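Section 4: Preparing, filling and closing the storage containers

This section covers the clear containers supplied with the Plirnel pantry set. Read it through once before you start. The shelf rails and the door rack are dealt with in Section 5.

4.1 Before first use

The containers are packed inside one another with a paper sheet between each. Take them apart on a table, not over a hard floor.

1. Remove the paper sheets and check that every container has its lid.
2. Hold each container up to a window and look for cracks, mainly at the corners and just under the rim.
3. Wash containers and lids by hand in warm water with a little washing-up liquid.
4. Rinse and stand them upside down on a rack until fully dry. Allow at least 30 minutes, then wipe the inside of the lid groove with a dry cloth.

Note: A slightly cloudy look on the walls is normal and does not affect use.

Caution: Do not use scouring pads, bleach or powder cleaners. Scratches in the plastic hold fine flour and spice dust and cannot be polished out.

4.2 Choosing a place to work

Work at a table you can reach across without stretching. Clear it first, and wipe it down with a damp cloth followed by a dry one. Leave space on one side for the packets you are emptying and on the other for the filled containers.

A round table is suitable, but keep the containers well in from the edge. If the table rocks, fold a piece of card and put it under the short leg before you bring any food to it. 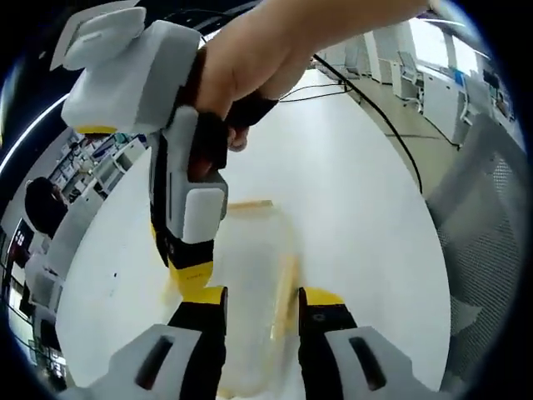 Stand each container upright before you open any packet, with its base flat on the table. Press down lightly on opposite corners to make sure it does not tip. A plain white surface is the easiest to work on, as small dark specks on the tabletop show up at once and can be wiped away before they get under the base or into the food. With clear plastic you will also see the white of the table through an empty container, so any grains left in the bottom from the last filling are easy to find. On a dark or patterned table, put a sheet of white paper down first.

4.3 Filling

Dry foods only: rice, lentils, oats, sugar, flour, pasta, tea and similar. Do not put in anything that is still warm from the oven or the pan.

1. Take the lid off and put it down with the inside facing up.
2. Open the packet and fold the top back into a spout. For flour and icing sugar, use a scoop.
3. Pour slowly into the middle of the container and stop when it is half full.
4. Lift the container a little way off the table and set it down again two or three times so that the contents settle.
5. Carry on pouring to the fill line. The fill line is 40 mm below the rim on the tall containers. On the small ones, leave a finger's width.
6. Wipe the rim all the way round with a dry cloth.

Note: The small container holds about 140 g of loose tea. Larger leaves take up more room, so go by the fill line.

Caution: Do not press food down to make it fit. The walls will bow outwards and the lid will lift at one corner.

If you are topping up, empty the old contents into a bowl first, pour in the new, and put the old back on top. Do not mix two packets with very different use-by dates. Finish the older one or keep it in its own container.

4.4 Closing the lid

The lid closes by pressure alone. There is no clip on this model (the Atance lids, which do have clips, will not fit).

1. Check that the groove in the lid is clean and that the seal lies flat in it.
2. Steady the container from the side. Use one hand low down on the wall, or ask someone to hold it for you if your grip is weak.
3. Set the far edge of the lid on the rim first.
4. Lower the near edge and press at the middle of that side.
5. Work round the rim, pressing at each corner, until there is no gap.
6. Lift the container by its walls and tilt it gently over the table. Nothing should come out.
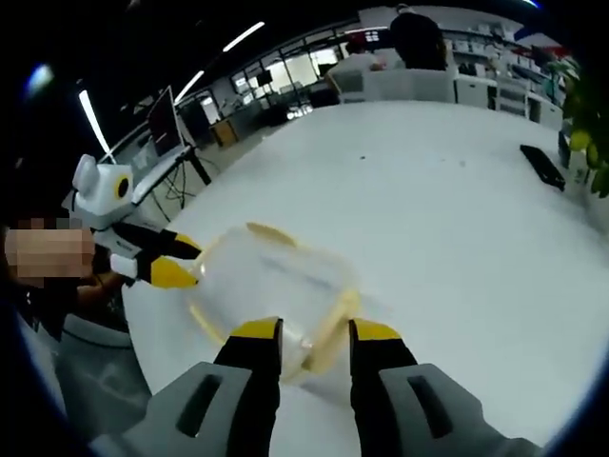
If the lid springs up at one corner, take it off completely and start again from step 1. Pushing harder on the raised corner will usually lift the one opposite. The cause in most cases is a grain of rice or a few crystals of sugar in the groove. Run a dry pastry brush round it, then try again.

Caution: Never lift a full container by its lid.

4.5 Labels

The labels are in the envelope marked Florarell, together with a sheet of blanks.

1. Make sure the outside of the container is dry and free of grease.
2. Decide which side will face outwards on the shelf.
3. Peel the label from one end and place that end first, keeping it straight.
4. Smooth it down with your thumb from the middle towards the ends.

Write the use-by date on a blank label and stick it to the base. Use pencil or a ballpoint pen, as felt-tip ink rubs off on the shelf.

To remove a label, soak the container in warm water for ten minutes and roll the label off with a finger. A drop of cooking oil on kitchen paper will clear any glue that stays behind. Wash the container again afterwards.

4.6 Putting the containers on the shelf

Put the tall containers at the back and the small ones at the front. Heavy foods such as sugar and flour go on the lowest shelf. Leave a gap of 30 mm between the top of the container and the shelf above, or you will not be able to get a hand in to lift it out.

Do not stack more than two high. Do not stack on the Baran wire shelves at all, as the bases are too smooth to hold on the wires.

Keep the containers away from the hob, the oven and the top of the fridge. The plastic softens at temperatures above 100 °C and may lose its shape well before that if it has weight on it.

4.7 Regular care

Empty and wash each container whenever the food in it is finished. For containers that are topped up and never quite run out, do this every three months.

Take the seal out of the lid with your fingers, starting at a corner. Do not use a knife. Wash it separately, let it dry flat, and press it back in with the ribbed side facing down. A seal that has stretched or gone hard should be replaced. Spare seals are listed by container size on the parts page at the back of this guide.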